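Zwischenbericht an den Förderkreis – Projekt Skaris, Berichtszeitraum bis August

Der Tag der offenen Tür am Standort Jilatberg liegt hinter uns, und wir freuen uns sehr, davon berichten zu können! Gezählt haben wir am Eingang 88 Besucherinnen und Besucher, deutlich mehr als im Antrag vorgesehen. Viele blieben länger als geplant, die letzte Gruppe ging erst nach 18 Uhr.

Im Mittelpunkt stand die Arbeit mit den Handgreifern. Unser Team führte vor, wie Bewegungen von Hand aufgenommen werden, die später der Roboterarm Yeon übernehmen soll. Jede Vorführung dauerte 8 Minuten, danach durften die Gäste selbst greifen – und das wollten fast alle. Besonders die Schülergruppen aus der Umgebung hatten sehr schnell ein Gefühl dafür, wie ruhig man die Hand führen muss. 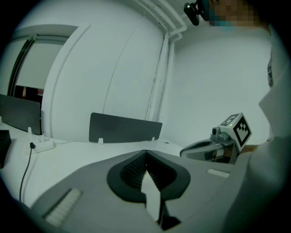
Handgreifer mit Markerwürfel am Vorführplatz, Standort Jilatberg

Häufig gefragt wurde nach den Markerwürfeln, deren schwarz-weiße Muster die Lage des Greifers im Raum erkennbar machen. Wir haben dazu kurzfristig ein Infoblatt geschrieben, das inzwischen auch auf der Projektseite steht. Unser Partner Milix stellte parallel die Auswertung am Bildschirm vor. Dort war der Andrang zeitweise so groß, dass wir beim nächsten Mal einen zweiten Platz einplanen.

Zum Stand der Arbeiten: Von den vereinbarten 500 Aufnahmen fehlen noch 39, sie sollen bis zum nächsten Bericht vorliegen. Die Greifversuche mit weichen Gegenständen laufen besser als erwartet, bei sehr flachen Teilen gibt es weiterhin Probleme. Hier probieren wir gerade eine andere Griffhaltung aus.

Aus den Rückmeldebögen nehmen wir vor allem zwei Wünsche mit: mehr Zeit zum Ausprobieren und eine Vorführung am späten Nachmittag für Berufstätige. Beides ist im Rahmen der bewilligten Mittel möglich. Einen Terminvorschlag senden wir Ihnen mit der Kostenübersicht zu.

8 Mal geteilt
3 Kommentare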